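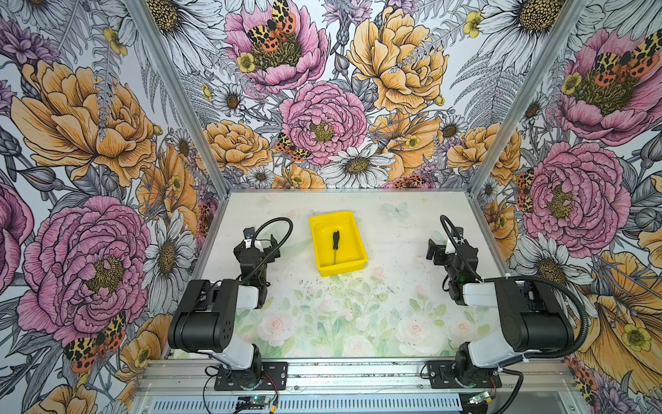 Words by Jo Masen, workshop editor

Keeping small tools where you can find them

I love a tray! Any shallow one with raised sides will do – an old baking tin, a cutlery insert, the plastic kind from the kitchen aisle. Put your screwdriver in it the moment you stop turning and it can't roll off the bench and under the freezer (mine lived there from April until the clocks changed).

Bright colours are best for anything black or grey. I've lined two drawers with yellow felt and I can spot a missing bit straight away.

Screws go in jam jars, sorted by length. Write the size on the lid AND on the side, as lids get swapped.

Sticky handles? Warm water, a drop of washing-up liquid and an old toothbrush, then dry them really well. Leave for 10 minutes before putting them away.

For rust spots, rub with fine wire wool and a dab of oil, wipe, and wipe again. Lovely!

If you're fitting a pegboard, hang the heavy things low down and draw round each tool in pencil first. You'll want to move everything at least once – I did mine on a Wednesday evening and had changed it all by bedtime.

Next time: sharpening chisels on a budget.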